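Trorketti bedding notes, read me first

I keep these notes for myself and for Sunita Villanueva, who shares the linen cupboard with me and keeps asking which cover goes where. It's a plain text file plus a folder of pictures, 84 of them so far, sorted by room. Last tidied up on September 5, 2026.

What's in the folder

nasto: the small room, single bed, striped things
skindell: the big room, dark sheets and the leafy covers
spares: 13 covers that don't match anything (I know, I know)

File names are room, then item, then a number. If you add a picture, please carry on from the last number and don't start again at 1, I've had to untangle that twice already!

How I make the bed

Bottom sheet first, pulled tight at the corners, then smoothed from the middle outwards. Pillows go on last, open ends facing away from the door. Give each one a good shake before it goes down, and if a cover has twisted, take it right off and start again, it's quicker than tugging at it.

From the skindell folder: 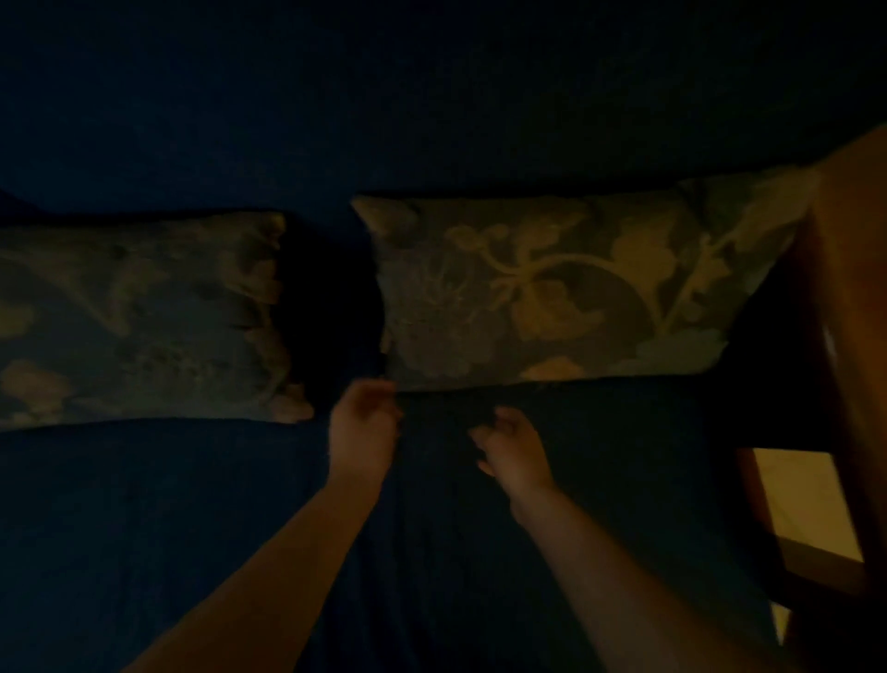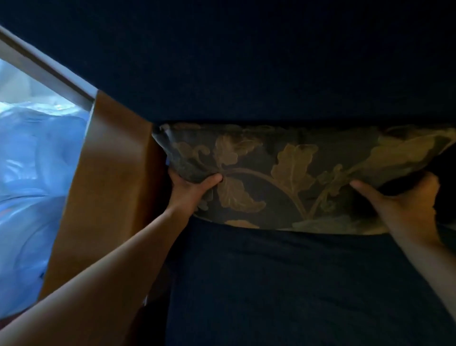
Washing is where I'm fussiest. Covers go in inside out, cool wash, and I never put them in with towels (the fluff!). The leafy ones have all that beige and gold in the pattern, so I keep them out of any load with a new navy sheet until the sheet has been through on its own a few times. Dry them flat if you've got the space.

Still to do: label the spares shelf, and find out whether Castellanos still sells the zips.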